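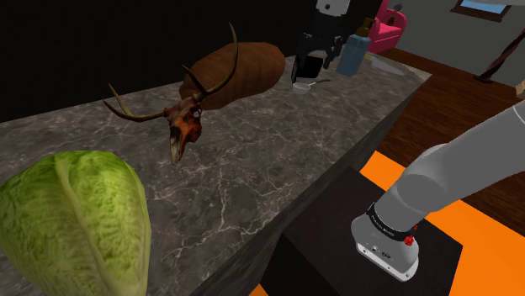
**Ticket 857 – wrist yaw swings about while approaching the spoon on the marble counter**

Opened: 20/08/2022
Component: Rerkia (segmentation and pose), possibly Ogura (grasp planner)
Scene: Rirnwood kitchen, marble variant
Status: fixed on branch, waiting for merge

## What goes wrong

I'm running the spoon pick in the Rirnwood kitchen and the approach is lovely right up to the last stretch. Then the requested wrist yaw starts to jump between two answers. Ogura dutifully replans for each one, the arm hesitates, and the run ends with `GRASP_TIMEOUT`. On the plain worktop variant, with the same seed and the same object poses, the pick goes through every time I try it.

The nice part is that it reproduces beautifully. Load the marble variant, keep the default clutter (lettuce, antlered skull, coffee machine and the rest), set the spoon as target and start from the home pose:

```
noltmont run rirnwood_kitchen --counter marble --target spoon --record
```

Log from a typical run, trimmed:

```
[rerkia] target=spoon mask ok yaw=+0.41
[ogura] plan accepted
[rerkia] target=spoon mask ok yaw=-0.88
[ogura] goal moved beyond tolerance, replanning
[rerkia] target=spoon mask ok yaw=+0.39
[ogura] goal moved beyond tolerance, replanning
[ogura] GRASP_TIMEOUT
```

Both yaw values come with "mask ok", so the confidence check isn't going to save us.

## Things I tried first

- Turned off the moving parts of the clutter set. No change.
- Loosened the goal tolerance in Ogura. It stops replanning, then commits to whichever yaw it saw last, so half the grasps come in crooked. I put it back.
- Swapped the planner seed 6 times. Same behaviour, and the same two yaw answers each time, which made me stop blaming Ogura.
- Fed Rerkia the ground-truth mask from Noltmont instead of its own. Perfectly steady! So the pose fit is fine and the mask going into it is not.

That last test is a single line in the config (`mask_source: sim`) and I'd recommend it to anybody with a wobbly goal. It split the problem in two in a couple of minutes.

## Reply from Miłosz Michalski

> Great report, thanks for the seeds. Can you dump the masks on the bad frames and lay them over the wrist view? I've a hunch about the veins. The counter texture in that pack has pale lines very close in brightness to the cutlery, and yaw comes from the long axis of the mask. A thin tail stuck on the bowl would be enough to pull it round. The handle is often behind a finger by then, so the bowl is doing most of the work.

## Mask dump

Miłosz's hunch was spot on. On the bad frames the mask covers the bowl properly and then runs off along a vein, as a thin string of pixels. On the good frames the string is missing. The bowl is a wide oval, so its own long axis is only a weak one, and the string wins easily whenever it's there.

I then looked at how the frames reach the network. The wrist view gets shrunk before inference, and our resize was using nearest-neighbour sampling. At that size a fine vein is either kept at full brightness or dropped altogether, depending on where the sampling grid lands. Move the wrist a hair and the vein pops in or out. I was very happy to find this, because it explains why there are two answers and hardly anything in between.

The wrist view near the grasp makes the difficulty plain: a silver-white bowl on dark stone, pale veins on every side, and only a short piece of handle left to go on beside the finger.

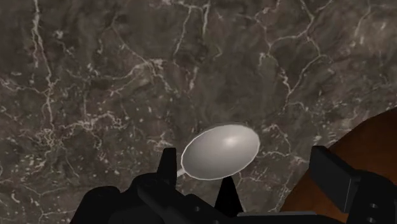 ## Fix

Two changes, both in Rerkia, on branch `mask-tails`:

1. Resize with area averaging for the colour image. Depth and label images stay on nearest-neighbour, as blending those would give nonsense values at the edges.
2. A small opening step on the mask before the axis fit, to remove strings thinner than the handle. The width comes from the object model, so it scales with distance.

```yaml
preprocess:
 colour_resize: area
 depth_resize: nearest
mask:
 open_width: from_model
 open_scale: 0.5
```

I also had a go at cutting the mask by depth alone. It works well for chunky things, but a spoon lying flat hardly stands proud of the counter and the rim came out ragged. I've left that switched off.

## Check

Replayed 4,000 stored approach frames through the old and new versions. Before, 57 of them had a yaw more than the Ogura tolerance away from the simulator's value. With both changes there are none, and with the resize change alone there are still a few, so I'd like to keep both.

Full runs on the marble variant now finish without a timeout on all the seeds from the original report. It's a real pleasure to watch the yaw trace go flat – I've attached the before and after plots to the branch.

## Still open

- The mask confidence should drop when a tail appears. Separate ticket, please, as it touches the other targets too.
- The opening step needs a look on forks. I expect the tines to suffer at long range.
- Miłosz wants the marble variant added to the nightly set before the November release of Rerkia. Agreed, and I'm happy to write the test.
- Docs for `mask_source: sim` are one sentence long. I'll expand them once this is merged.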